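How Does a Robot Practice in a Pretend Kitchen?
Science for Kids
16 March 2021

You may have learned to open doors by trying. You pushed, you pulled, and sometimes you got it wrong. Robots can learn by trying too, but a real robot is heavy and slow, and it can break things. So many scientists let their robots practice inside a computer first.

The computer makes a pretend room, a lot like a video game. This is called a simulation. The robot in it is pretend too, and so is the furniture.

Natália Šimek and Uyên Giáp work on a project called Skalwood. They wanted to know if a robot gets better at a job when the room keeps changing. The robot has a gripper, a kind of hand with two fingers. It also gets pictures from inside the pretend room, and they show only what is close to the gripper. 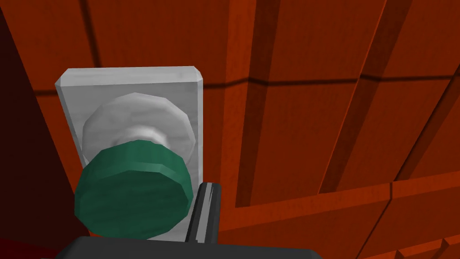

A computer sees a picture as a big grid of numbers. Each number tells how bright or what color one tiny dot is. The robot's program has to turn all those numbers into a move, such as "go left a little" or "close the fingers." At first its moves are mostly guesses.

The team made two groups of robot programs. Group A practiced in one room that always stayed the same. Group B practiced in 20 rooms. The colors changed from room to room, and so did the places where the furniture stood.

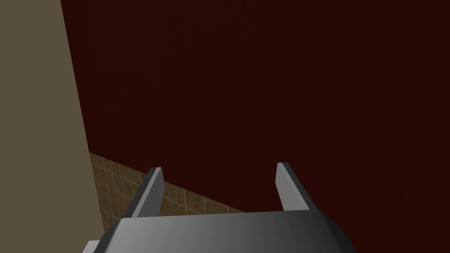 Both groups had the same amount of practice. Then came the test. Every program was put in 8 rooms it had never seen before.

Group A did well in its old room but poorly in the new ones. It finished only 9 percent of its tries there. Group B finished 59 percent. Practicing in many rooms had helped it deal with a new one.

Scientists have a word for this. When you can use what you learned in a new place, you generalize. You do it when you ride a friend's bike after learning on your own.

There is still work to do. Group B missed 41 tries out of every 100, and a pretend room is simpler than a real one. Next, the team will test the programs on a real robot.

Words to know
Simulation: a pretend world made by a computer
Gripper: a robot's hand
Generalize: to use what you learned in a new place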